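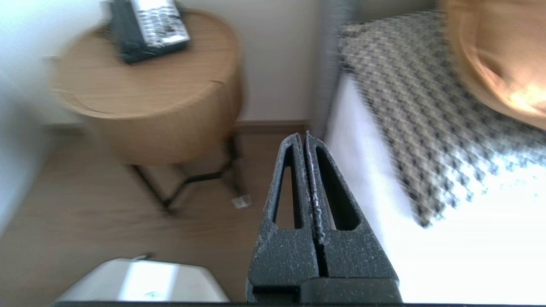

2 min read
Last updated: August

Marek_Penport
I'm trying to reproduce the Flurndale bedroom result with a wrist camera and a two-finger gripper. The policy was trained on 2870 demonstrations, all in furnished rooms. Mine does fine on the round nightstand until the arm moves fast. Then the tabletop smears and the grasp point drifts toward the bed. Did they drop blurred images before training, or keep them?

Wayne Marchand
They kept them. The ablation is in the appendix — 19 rooms, with and without a sharpness filter. Filtering helped a little on slow reaches and hurt on fast ones. I'd check exposure first. A white sheet in strong light will pull it around, and the table side goes with it. Lock it before each run. A phone and a remote on one small top is also a hard case for that policy, so test with one object before you add the second.

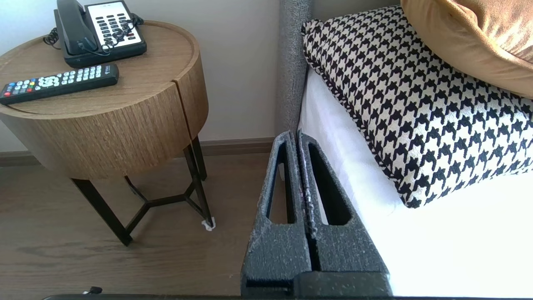
Danzer says locking exposure did nothing on the Keltness arm, and that the drift went away only after the camera delay was measured and corrected. It was off by 4 control steps.

dkr
same problem here, no fix yet. which checkpoint are you on?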